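# Small Blocks, Round Table

I've been promising the Lullside crowd this page since December, so I'm finally sitting down to do it. It's all block stuff, the little solid-color cubes a few of us have gotten way too fond of. There's only one picture up so far (the rest need sorting, more on that at the bottom), but it's a favorite. 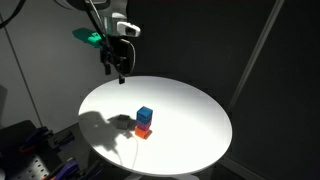 What's the best surface for stacking small cubes?

Something flat, hard, and plain. We tried a felt mat, a cork board, and the back of a serving tray, and a bare tabletop beat them all. Felt is the worst of the bunch. The bottom cube sinks in a tiny bit on one side and by the third one up you've got a lean you can't fix.

**Blue, magenta, orange.** That's top to bottom, with each color getting its own spot in the stack. I love how hot the orange looks against all that white. The magenta mostly hides under the blue, so you only get a narrow band of it, and I still think it's the one holding the whole color scheme together. Dima Matar disagrees with me and would have put the blue in the middle. She's welcome to make her own page!

**The steps.** The stack drifts a little to the right as it goes up. I used to line everything up with the edge of a ruler, back when I got my first set from Kumura (18 cubes in a tin, and the tin was nicer than the cubes), and my stacks all came out looking like something off a store shelf. A bit of stagger is so much friendlier. If you want to try it, nudge each cube over by less than you think you need, then stand back and look at it from a chair.

**The gray one.** Off by itself to the left, in the shade. Gray cubes get no love, and people are always trying to trade me theirs. I think every color stack looks better with something dull sitting close by, the same way a bright scarf looks better with an old coat. In the shadow it goes almost green.

**Light and shade.** Strong light and a white tabletop is a combination I keep coming back to. The middle of the table goes nearly pure white, and the big soft shadow takes over the left side. It also gives the orange cube a little reddish-brown shadow of its own, down at the right. I stared at that tiny patch of color for a silly amount of time.

## Some notes people have asked for

**On buying cubes.** The Kumura ones are fine for starting out. The Trutwood ones cost more and have sharper corners, which matters if you're going tall and doesn't matter one bit if you're stopping at three. Zaid Srour has 296 cubes at last report, from both, all mixed together in one drawer, and he can tell them apart by feel. I can't. I've been handed 2 of them with my eyes closed and gotten both wrong.

**On color order.** I get more email about this than anything else. Dark at the bottom is the standard advice, and it does make a stack look steady, but I like a bright base. It pulls your eye down to the table first and then you climb. Try it with yellow at the bottom and a deep green on top. Try red under pale gray, too, which sounds awful and looks great.

**On round tables.** Square tables make you want to line things up with the edges. A round one has no edges to obey, so you end up putting things wherever feels good. A little left of center is my usual. Dead center looks like a cake.

**On cleaning.** Dry cloth, then a barely damp one if there are fingerprints. Light cubes pick up grime on the top face before anywhere else. Please don't use the lemon spray, I lost a whole row of Issa pastels to it and I'm still sore. They went tacky and grabbed every bit of fluff in the house.

## Still to come

Dima has a batch of her pyramids to send me, and Zaid says he'll finally part with his all-gray set, the one he did on the stairs. I've also got a folder of two-color stacks that need names. If you've got something you'd like up here, send it along with the colors in order from the top down, plus what you stacked it on. I usually get to the inbox on Thursday evenings, and I do read everything, even when I'm slow to write back.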